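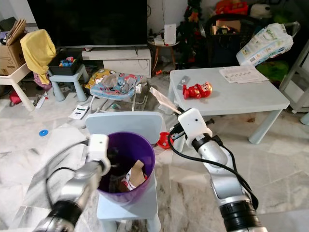

A purple bucket on a child's chair, with cardboard and a wrapper inside.

The Bin Belongs at Table Height

By Killian Moulin
20 March 2026

Most advice on tidying a family living room starts with storage: buy more bins, label them, assign every toy a place. I think the order is wrong. The first object to position is the trash container, and it should stand off the floor, next to the surface where the mess collects.

A low table in a room used by small children gathers two classes of material. One has to be kept and put away: toys, remotes, printed papers. The other is waste, mostly packaging and strips of card. The two arrive together and look alike from across the room. Sorting them takes a decision per item, and the decision is quick. The carrying is slow. If the only bin is in the kitchen, each wrapper costs a round trip, so people build a pile for later, and the pile gets mixed back in with the papers.

A bucket on a child's chair removes the trip. The rim ends up near the height of the tabletop, so an adult working at the table doesn't have to bend to the floor for every scrap. A chair is also easy to drag along as the work moves.

Mekdes Workneh, who read a draft of this, objected that a raised bucket can be tipped by a toddler. It can. So can a floor bucket, and a floor bucket is also within reach of a crawling baby. Her better objection was that an open container invites the wrong things: a puzzle piece goes in with the packaging and is gone. My answer is to check the contents before emptying. With a shallow load this takes less than a minute. A lidded pedal bin hides the same mistake.

I would also defend using whatever bucket is already in the house. In January I priced the Tesia, a wheeled bin sold for playrooms, and could find no task it did better than a plastic bucket. It was heavier and its opening was narrower. Cardboard is stiff and goes in at odd angles, so the width of the opening matters more than the volume.

Toy storage can stay as it is during all this. An open bin on a stool is adequate, and it should be filled second, after the waste is out. Reversing the order means handling toys twice, once to get at the trash under them and once to store them. Large items such as a bouncer seat can wait until last — they take floor space but do not hide much.

The bucket should go back to its usual place when the table is clear. Left on the chair, it becomes one more surface to tidy, and the child will want the chair.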